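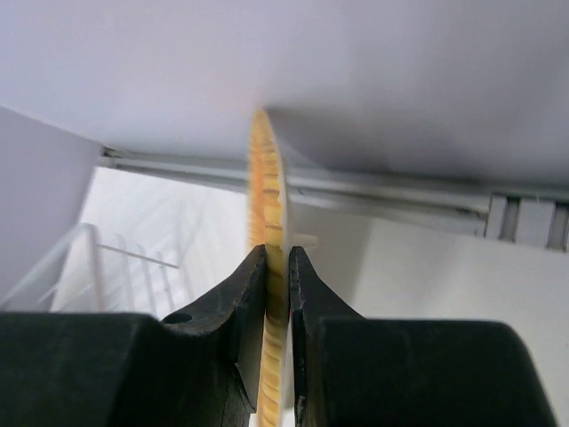

The disc from the side, with its ribbed yellow-orange edge.

Jumona K7 kitchen timer, after five months of use

I bought this timer in April, when my old one stopped to ring. I bake bread two or three times a week and I also cook for my parents, so a timer is for me a daily tool and I am quite strict with it. The phone is not a solution. My hands have flour on them, and then I answer a message and forget what I wanted to set.

The Jumona is a simple wind-up timer of one hour. You turn it past the ten minutes mark first and then go back to the time you need. It is written on the paper that comes in the box, but in very small letters, and I think many of the bad reviews are from people who did not read it. If you set five minutes directly, it may ring too early or not ring at all.

How exact is it? I compared it with the clock of my oven. For short times, eggs or pasta, the difference was a few seconds. For a full hour it was late by almost two minutes. With bread this does not disturb me. For somebody who makes caramel I would recommend a digital one.

The ring is good. It is a real bell and lasts long enough that I can hear it from the balcony with the door open. My mother, who does not hear so well any more, also hears it from the next room. The ticking is another matter. It is loud, and in a small flat you will notice it during the whole hour. I put a folded cloth under it in the evening and then it is acceptable.

Before this I had a Woser, which was more quiet but slipped on the worktop each time I turned it. The Jumona stays in its place. I also tried for one week the Pritchard with a magnet. The magnet was strong, but the numbers were grey on silver and I could not read them without my glasses.

Cleaning is easy if you are careful. Use a damp cloth and never put it under the tap. Dough that has dried on the numbers comes off with a wooden toothpick.

I ordered from Gulell and the parcel came after 7 days, well packed. The spring is still as strong as in the first week. I give four stars of five, and the missing star is for the ticking.

Posted September 27, 2022

We use cookies to remember your settings and to improve our pages. By continuing to browse you accept our cookie policy. Accept all | Manage settings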